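Household container

A household container is any open or lidded vessel kept indoors to hold things that would otherwise be on the floor. The term covers baskets, bins, boxes, tubs and crates, and excludes cupboards, which are furniture, and carrier bags, which are a way of life. Most modern examples are moulded in plastic, although wicker, wire, tin and cardboard survive, the last usually beyond its natural span.

Terminology

There is no agreed boundary between the main types. In everyday British use a basket has holes in it, a bin is for rubbish, and a box has corners. All three rules are broken constantly. A basket may have slots on one side and a solid wall on another and still be sold as a basket, while a bin that has never held rubbish (umbrellas, wrapping paper, a cricket bat) goes on being called a bin by everybody in the house. The word "tub" is generally reserved for whatever is left.

The retailer Urnavier, whose catalogues are often cited on the point, listed the same object as a "tidy", a "caddy" and an "organiser" in three successive editions, raising the price each time.

Form

The rounded rectangle is the commonest plan for small plastic baskets. It fits against a wall better than a circle and is easier to wipe out than anything with a true corner, where crumbs and hairgrips collect. Slots or holes save material and let air through. They also let through pencils, which is the chief complaint.

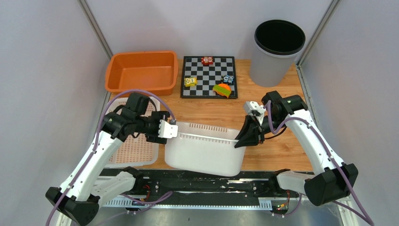
The rim does more work than its appearance suggests. A thin plastic wall with a plain cut edge will bow outwards when the vessel is lifted from one side; turning the edge over stiffens it and spares the fingers. Makers differ on how far to turn it. Arnardóttir, a small firm remembered mainly for its bread bins, took out a Patent on a deep double roll, which was admirably stiff and filled with water whenever it was washed up.

Cylindrical and tapering bins are favoured for waste, having no corners to scrub. A vessel wider at the mouth than at the foot will nest inside its neighbour, to the delight of shopkeepers. Separating two that have been nested over a winter is a recognised two-person job, and Isauro Huerta's household manual gives it a page and a half, including a paragraph on washing-up liquid and another on temper.

Storage boxes are generally the heaviest of the family. Ribbed sides stiffen the walls of a box and give a modest grip.

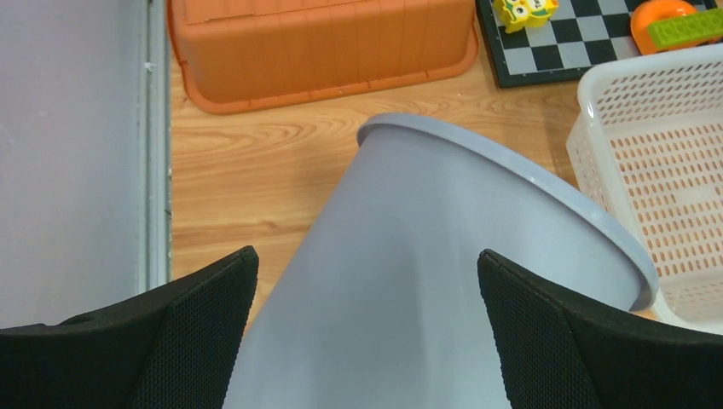 Emptying leaves a bin to be dealt with before it goes back into service. The usual method is to turn it over and knock the base with the flat of the hand, then look inside, then knock it again. Many people rinse it as well and stand it upside down to drain. Zyanya Barrera, in her short book on housework, holds that a liner makes all this unnecessary. Eustaquio Figueroa replied that a liner merely moves the leak to the journey between kitchen and back door.

Use in tidying

Containers are central to most systems of tidying, and their role is disputed. One school assigns each vessel a single class of contents and labels it. The other puts everything loose into the nearest basket shortly before visitors arrive. The second is much older.

The best-known study is the Pedbridge survey, begun in January and published on 28 March 2024, in which Teguh Yeoh and Hermenegildo Gallegos visited 149 homes and recorded 3936 containers of all kinds. Of the householders, 80 could not say what was in the vessel nearest the front door. A further 15 were certain and wrong. The authors noted that empty containers were rare, and that those they did find were mostly being kept in larger containers.

Care

Plastic vessels need little beyond warm soapy water and a cloth. Pale ones show scuffs, which respond to bicarbonate of soda; dark ones show dust, which does not stay away for anything. Cracks generally start at a slot or at the base. A cracked basket is seldom thrown out – it goes to the shed, where it holds flowerpots.

See also: Bucket; Drawer, miscellaneous; Lid, missing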